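弗兰尼纳社区失物招领角重新开放，孩子们的小手套等着回家

天气一凉，丢手套的季节也就跟着来了。2022年10月2日，弗兰尼纳（Flaniner）社区活动室的失物招领角重新开放，去年秋冬攒下来的手套、帽子和围巾，终于从储物间的箱子里搬了出来，抖一抖、理一理，让路过的家长们慢慢辨认。

负责整理的玛吉特·鲁斯塔德（Margit Rustad）是个热心肠，说起这些小物件来总也停不住。她说，大人的手套丢了，多半再买一双就算了，可孩子不一样，有时候认准了那一只，别的怎么都不肯戴，冬天早上出门前为这个哭鼻子的，她自己家里就有过！

开放当天上午，有七样东西找到了主人。丹尼斯·奥维诺（Dennis Owino）本来只是陪女儿来还书，顺手一翻，竟翻出了她去年滑雪橇时丢的那顶帽子，父女俩高兴得很，还留下来帮着叠了好一会儿围巾。

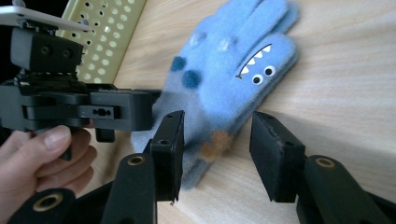
还没人来领的东西里，最讨孩子们喜欢的是一只浅蓝色的绒面小怪兽手套，咧着嘴，露出一排白白的小尖牙，手背上还散着深蓝色和浅棕色的斑点。玛吉特说，家里要是正好还留着另一只，不妨带过来比一比，也好让它们早点凑成一双。

失物招领角每天下午开到五点，十月底之前都可以来看看。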